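Oficina de Organização Doméstica
Ficha 3: Guardar latas de conserva no cesto

Nesta ficha tratamos do canto da bancada, onde se trabalha antes de levar as latas para a despensa. O que é decorativo fica encostado ao fundo e deixa livre a superfície.
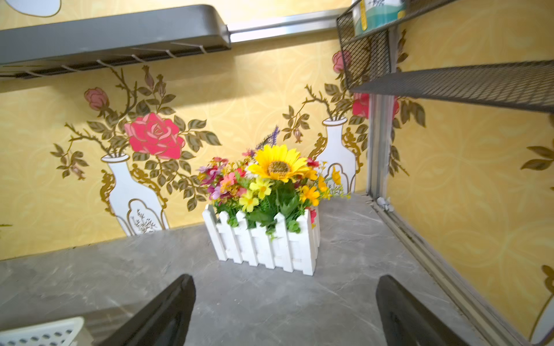

Escolha primeiro o cesto. Nós preferimos o de plástico com furos, porque lava-se bem e deixa ver o que tem dentro. As latas altas entram primeiro, de pé, junto à parede de trás.
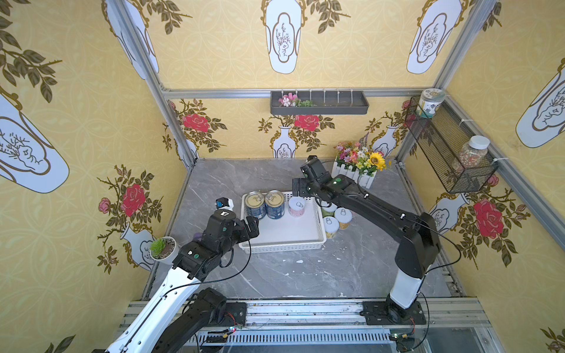
Fig. 2. Duas latas azuis altas e uma baixa no cesto; outras latas ficam de fora, à direita.

As latas baixas vêm depois, à frente das altas. Convém que a argola da tampa fique virada para cima e que se possa ler o rótulo sem levantar a lata. Uma lata amolgada na costura não se guarda: separa-se e verifica-se com calma.

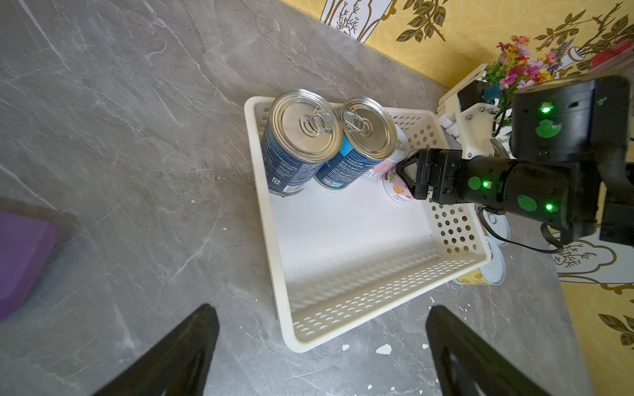 Para o peso, contamos 53 gramas de embalagem por cada lata baixa e não passamos de 1000 gramas em cada lado do cesto. Quem tem prateleira fina deve pôr menos.

Exercício: arrume o seu cesto, anote a ordem em que pôs as latas e traga a folha na próxima sessão.
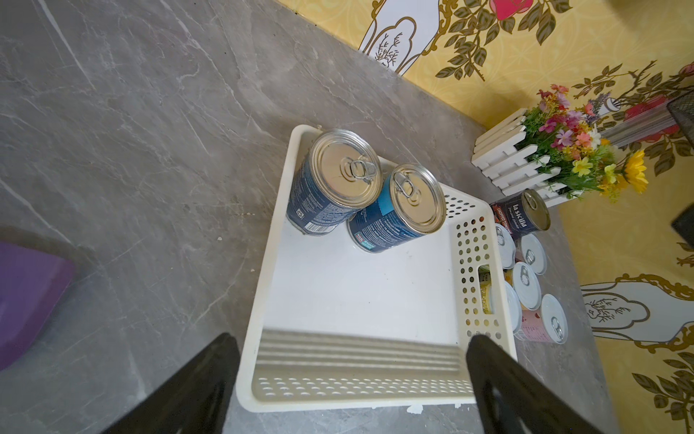
Istumthorpe, novembro

Na sessão seguinte veremos as etiquetas e a rotação por data de validade. Tragam caneta de tinta permanente e fita de papel.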